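# Durnora Music Video Index

Release 2, 2018-04-10. Maintained by Fouad Geagea.

A list of music videos shown on the Durnora evening program, with credits where we could find them. It covers 195 videos by 99 artists. The index holds text only. No video or audio files are included, and links are left out since most of them died between the first release and this one.

## Files

- `videos.csv`: one row per video
- `artists.csv`: one row per artist or group
- `credits.csv`: director, editor and label, joined on `video_id`
- `notes/`: scans of the program sheets, typed up as plain text

## Columns in videos.csv

| Column | Meaning |
|---|---|
| `video_id` | Number, never reused |
| `title` | As printed on the program sheet |
| `artist_id` | Matches `artists.csv` |
| `year` | Year of first broadcast, blank if unknown |
| `language` | Main language of the vocals |
| `style` | See below |

The `style` column takes one of four values: `performance`, `story`, `animated` or `mixed`. A video counts as `animated` when more than half of its running time is drawn or computer rendered. Lyrics on screen don't count toward this.

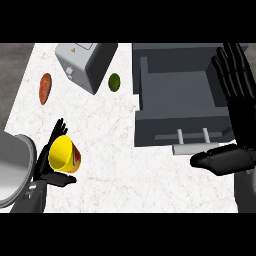
## Known problems

- 18 rows have no director. The Tamiru label did not print credits before it changed distributors.
- Spelling of artist names follows the sheets, so Drekell appears as "Drekel" in older rows. `artists.csv` has the corrected form.
- Remixes got their own rows in the first release. They are now merged with the original, and the old IDs are listed in `notes/merged.txt`.
- Broadcast years from October onward may be off by one, as the program's season ran into the next year.

## Loading

All files are UTF-8 with commas as separators. Titles that contain a comma are in double quotes. Empty cells mean unknown, and there are no zero placeholders.

## Corrections

Open an issue with the `video_id` and a source. A sleeve, a program sheet or a note from the director is fine. Stullus sent most of the editor credits in this release.

## License

CC BY 4.0 for the tables. The typed program sheets in `notes/` are for reference only.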